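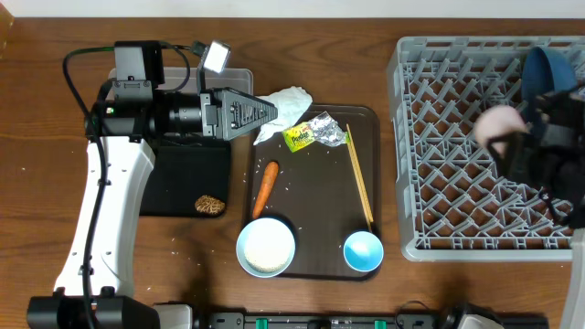
Shared kitchen inspection, Sasville building, level 4 tea room
Date: Aug 17, 2020
Form: Pleneteck kitchen and food area checklist, short version
Result: Pass with comments (see end)

I've kept the tick-box wording as printed and put my own remarks after each item. Where the form asks a silly question I've answered it anyway.

1. Meal table clear of food residue after use
NO. Loose rice on the brown serving tray and more on the tabletop around it. The April report said "crumbs to be addressed by signage". The sign went up. I have my doubts about what a sign does to a grain of rice.

2. Used wrappers and tissues placed in bin
NO. Crumpled tissue over the corner of the serving tray, a snack wrapper and a scrunched bit of silver foil near the top of it. The bin is 13 steps from the table. I've heard the argument for a second bin and I'm not convinced the first one is getting a fair go.

3. Cooked food not left standing uncovered
NO. Bowl of white rice on the tray with no cover. Cooked rice is one of the things you don't muck about with at room temperature. The form gives it the same single line as a dripping tap, and I'd rate it well above that. I have no way of knowing when it was dished up, and a tick box won't tell me either. Put it in the fridge or chuck it.

4. Raw produce kept apart from ready-to-eat food
NO. Carrot lying on the same tray as the rice bowl. Low risk if it's been washed. "If" is doing a fair bit of work there. Give raw veg its own plate.

5. Unidentified food items removed
NO. Small brown textured item on the black square tray, might be a dried mushroom, might be something off a tree. If it's food, label it. If it's not, it doesn't belong with the crockery.

6. Utensils in sound condition and stored clean
PARTLY. One pair of light wooden chopsticks lying across the tray. The form wants "sound condition" judged by eye. I didn't pick them up, so no comment on splits or roughness at the tips. Wooden ones want replacing more often than people think and I can't find any record of when this kitchen last bought some.

7. Crockery free of chips and cracks
NOT ASSESSED IN FULL. Light blue bowl in use, smaller blue one with the turquoise inside looks empty, dark blue one in the rack. Chips hide on the underside. I'd need each one turned over in good light, and the form allows 4 minutes for the whole section.

8. Drying rack suitable and positioned correctly
YES, WITH RESERVATIONS. Grey plastic, angled pegs, bowl standing on its edge as it should. It sits on the wooden table, though. I'd want it beside the sink with a drip mat under it. Form doesn't ask about runoff. It ought to.

9. Storage containers lidded
YES. Translucent container with a clear lid. Using the top of a container as somewhere to park a tray isn't my idea of storage, as you can't get at it without shifting everything else. Contents and date label not checked.

10. Table surface sealed and easy to clean
UNSURE. Warm brown timber, looks decent from above. Jilow's maintenance sheet says the tops get oiled on a regular cycle, but the sheet has no dates on it, so I'm not taking that as evidence. Water drop test to be done next visit.

11. Cleaning products available and labelled
YES. 600 mL spray bottle under the sink, supplied by Amaral, label readable. The level hasn't moved much since the last inspection. Draw your own conclusions.

12. Hand towel supply adequate
YES. Pack of 200 in the cupboard, opened.

Comments on the result
The scoring sheet turns six straight NOs and partlies into a pass, as none of them falls under "critical". I've recorded the pass because that's what the arithmetic gives. I don't agree with it. Uncovered rice should be a critical item and I've asked for this before.

Actions
Cover or bin the rice. Same day.
Wipe the table and the tray, including under the tray.
Clear the tissue, wrapper and foil.
Move the rack to the sink bench.
Pleneteck to review the weighting on item 3.
Re-inspection without notice. The last one was announced a week ahead and the place was spotless, for whatever that was worth.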